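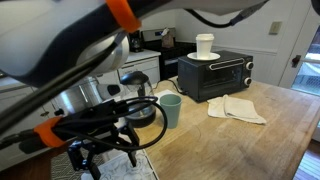
The Well at Garg

The man from Tadunine said the water would add years to your life. He did not say whose years they were or where he got them.

My aunt bought two bottles. She had read the leaflet, which claimed that 1,000 people in Garg had lived past ninety on nothing but goat cheese and that well. I had been to Garg once, in May, when the bus broke down. I remembered a gas station and a dog. If there were a thousand old people there, they kept very quiet.

"You don't believe in anything," my aunt said, and poured herself a glass.

I said I believed in bus timetables, which was a lie, and she knew it.

By the end of the month she was walking to the Sonunero bridge and back before breakfast. She slept better. She stopped complaining about her knee and started complaining about mine. I told her it was the walking. She said she only walked because of the water. We went around like that for a while, over soup, over cards, over the dishes.
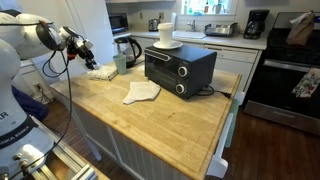 So I went back to Garg on purpose this time. It took 7 hours with the change at Tosodeck. The sign at the edge of town said the population was 1,070, and somebody had scratched at the last number with a key. The dog was still there, or one of its children.

I asked the woman at the gas station about the well. She pointed down the road with her pen and went on with her crossword.

It had a lid on it and a padlock on the lid. The padlock was brown with rust — years of it, I'd say — and grass had grown up over the hinge. I stood there until the light started to go. Then I filled an empty bottle from the tap behind the gas station and carried it home on my lap.

My aunt held it up to the window.

"Now that," she said, "is the real thing."

I got down two glasses.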